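Shop Tips: Budgeting for a Small Robot Arm at the Bench
Pesden Community Workshop, tips page
Updated 13 Aug 2020

If you've been daydreaming about a robot arm for the fiddly jobs, do it! Or at least start planning it, because the planning is half the fun and it costs you only pencil lead. What follows is everything we wish we'd had written down when we started pricing ours, plus tips that have come in from the shops at Flindmont and Ormsby. It's aimed at small benches and small parts. Palletizing and welding are a different world and we don't know it.

Start with the job

Write down one job in one sentence. "Pick a pipette tip off the table and put it in the rack" is a great first job, and a surprisingly demanding one. The part is small and light, it's see-through, it rolls, and the hole it goes into doesn't leave much room for being wrong. Swap in your own part (a dowel pin, a pen cap, a bead) and ask the same things of it. How narrow is it? Does it squash? Is it lying down when it needs to be standing up? Those answers pick your gripper, and the gripper and the reach between them pretty much pick your arm.

Then do the job by hand, slowly, with kitchen tongs. I mean it! You'll find out in a couple of minutes where the awkward turn is, and you'll stop reading spec sheets for things you don't need.

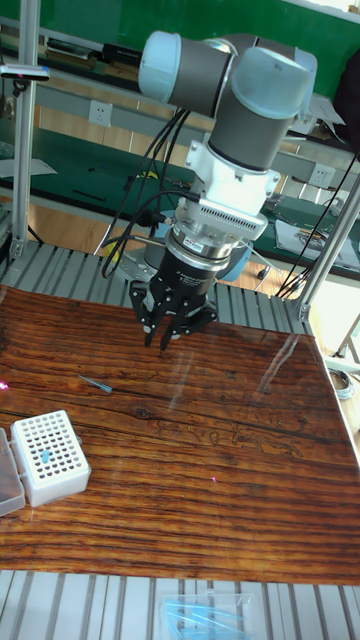

One reader disagrees with our order of doing things, and it's a fair point: buy the table first. We had the arm in its crate for five weeks at our place because the bench we'd planned on wobbled if you leaned on it, and the money for a new one had already gone into a nicer gripper. If I did it over I'd build the stand, live with it for a while, then order the robot.

I've come around to that. At the very least, put the stand on the same order sheet as the arm, on the line right above it, so it can't get squeezed.

The stand and the top

Slotted aluminum extrusion is lovely stuff for this. It bolts together with a hex key, and when you want to hang one more thing off it (you will), the slot is already there. Budget for more brackets than the drawing shows, and get the T-nuts that drop in from the front. The kind you slide in from the end will make you take the whole frame apart on a Sunday night.

For the top, anything flat and stiff will do. A glossy finish wipes clean in a second, which I love, but it throws reflections. If you plan on using a camera to find parts, bring a lamp to the table before you buy the table. A matte mat costs next to nothing and can go down later.

Leave rail showing at the front and back edges if you can. It makes a handy ledge for spare parts, and clamps love it.

The money

Our own extras, meaning everything apart from the arm and the gripper, came to $3842. That was stand, top, brackets, sensor, cables, emergency stop, lighting, a secondhand computer, freight, and an electrician for one afternoon. I'd penciled in a good deal less. Where it went over:

Freight. Ask whether the quote includes a lift gate.
Mounting parts between wrist and gripper. Every adapter is its own line on the invoice, and each one makes the tool longer, so check your reach again with the whole stack added on.
Cables. The one in the box is always a bit short for where you want the controller.
Consumables for practice. You'll drop things, bend things and lose things under the bench. Buy the big bag.

If the total makes you gulp, cut the software extras before you cut the stand. You can add a license any time.
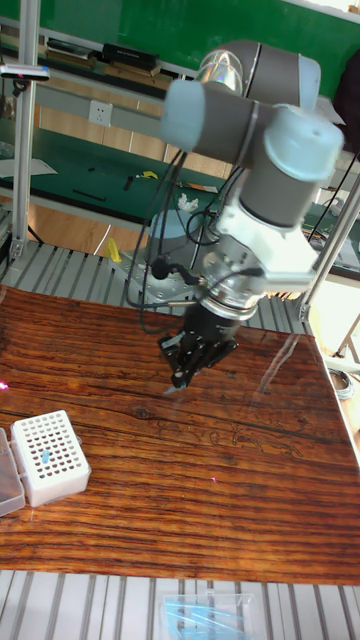
Gripper over the table, with the tip rack and its open lid at the left.

New, used or borrowed

Used arms can be a terrific buy. Ask for the hours, ask whether the teach pendant comes with it, and ask to see it move through every joint. A pendant bought separately can eat up the whole saving. Check that the controller will still take current software, and get the seller to put the gripper connection in writing. The folks at Flindmont bought used and are delighted. They also drove up to see it run first, with one of their own parts in a coat pocket.

If there's a shop near you that already has one, ask for an afternoon with it. Bring your part and your one-sentence job. I can't think of a cheaper way to find out that you need a longer arm or a gentler grip!

Should you pay for a force sensor?

For putting a thin thing into a snug hole, I'd say yes, get the quote at least. Position alone can be enough if your rack is always in exactly the same spot, and a pair of wooden stops screwed to the table will get you a long way there. A sensor earns its place when the part can snag on the rim. Price both ways. Some arms have force sensing built in, so look before you order it separately, and remember that a separate one sits in the stack at the wrist and takes up reach too.

Cable sense

Run the cables along the outside of the arm with enough slack for the widest move you'll ever make, then walk the arm through that move by hand and watch every loop. Put ties on the links and leave the joints free. Reusable hook-and-loop straps are nicer than zip ties while you're still changing your mind, and a zip tie is fine once you've stopped.

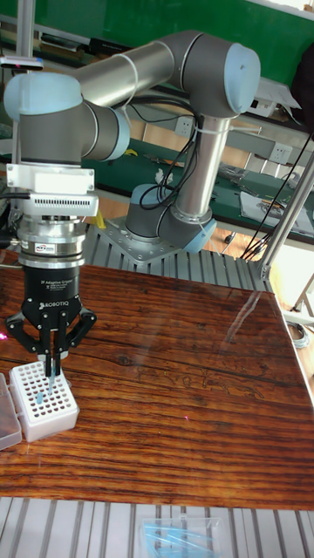
Cables tied off along the links, gripper down at the rack.

Planning the space around it

Mark the full reach on the floor and bench with painter's tape before you sign anything. Include the elbow, which swings out farther than you'd think when the gripper is working close in. Move the shelves, the tool hooks and the good lamp outside the tape. Check your outlets, and find out what else is on that circuit. Our bench grinder was, and they did not get along.

Put the emergency stop where you stand when you're loading parts, which for most of us is the front. Do the risk assessment on paper even for a small collaborative arm, and do it with the actual gripper and the actual part. Pointy tooling changes the answer.

Time, the other budget

Ormsby keeps a log and spent 80 hours from opening the crate to a routine they'd leave running while they swept up. Most of it went on the last little bit, getting the part to seat cleanly. Plan for evenings like that and you'll enjoy them. I sure did.

Our budget sheet, which we call the Mondero sheet after the street the old shop was on, is pinned up by the front desk with blank copies underneath. Take 2, you'll want to scribble all over the first. If you've got a tip on secondhand grippers, leave it in the comments and it'll go in the next update.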